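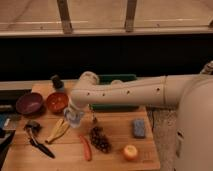 Mohcine Sqalli asks whether the oil has to be put on again every time the table has been used for food, and whether a damp sponge can be left lying on the wood between jobs. The answers are no and no, and both are covered in this section.

Section 7: Using the Undau table for food

Before first use

1. Check that the top has had its seven days of drying time after the final coat of oil. The date of the coat is on the card in the fittings bag.
2. Wipe the top along the grain with a cloth wrung out in warm water.
3. Dry it straight away with a second cloth.
4. Run your palm over the surface. If it feels rough, rub it lightly along the grain with 400 grit paper, then wipe and dry again.

Note: a slight roughness after the first wipe is normal on a wooden top. It does not mean the coat has failed.

Laying out

5. Put bowls, trays and bottles towards the back edge. Keep the front clear enough to work in.
6. Lay knives and peelers flat, with the handle towards you and no part over the edge.
7. Stand wet bottles on a tray or a folded cloth.
8. Put cut fruit and vegetables in a bowl or on a board. Whole carrots, bananas and grapes can go straight on the wood if they are clean and dry.

Caution: the top is not a chopping board. Cuts deeper than the oil coat will hold water and turn grey.

Caution: do not put hot pans on the top, even for a moment. Use a stand with feet.

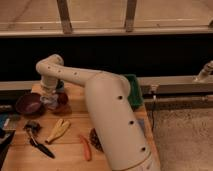

Ok-hee Shim
Product guides, Undau
Last revised July 9, 2025

Clearing and cleaning

9. Take the sharp things off first and wash them on their own. A black knife blade is easy to miss once gloves and brushes have been put down next to it.
10. Move bowls and cups by lifting them. Grit under a foot rim will scratch the oil in one pass.
11. Brush crumbs into your hand or a dustpan. Stiff scrub brushes are for pans and should not be used on the wood.
12. Mix a little washing-up liquid into 500 ml of warm water. Wring the cloth out well and wipe along the grain.
13. Wipe again with clean water and dry the top with a towel, including the front edge and the ends.

Rubber gloves may be worn, but do not leave them on the table wet. The cuffs hold water and can leave a curved mark that takes days to fade. The same goes for sponges: rinse, squeeze and put them by the sink.

Scrapers may be used on dried dough only. Hold the blade almost flat and push along the grain. Never use a metal scraper on wax or glue; see Section 9.

Fruit and vegetable stains

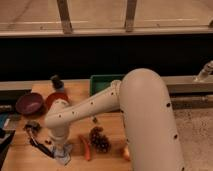 Dark grapes are the ones to watch, as a crushed berry will mark pale wood quickly if the oil is thin. Carrot leaves a faint orange tint which usually goes with the next wash or two.

14. Blot the juice with kitchen paper. Do not rub.
15. Wipe with the washing-up mix from step 12 and dry.
16. If a mark is still there the next day, rub it with 400 grit paper and put on one thin coat of oil. Leave overnight before use.

Plastic bags and wrappers should not be left on the top for long. Damp gets trapped in the folds underneath, and printed bags can pass their ink on to the oil. Empty them, wipe underneath and put them away.

When to oil again

For a table used daily, oil once a year. October is a good month for it, before the heating goes on. Tables that stand by a sunny window may need a second coat in spring. To test, put a drop of water on the top: if it soaks in and darkens the wood, the table is due.

Use Gilar table oil or another oil marked safe for food. Spread used oil cloths out flat to dry outdoors before you throw them away, as they can catch fire if left in a heap.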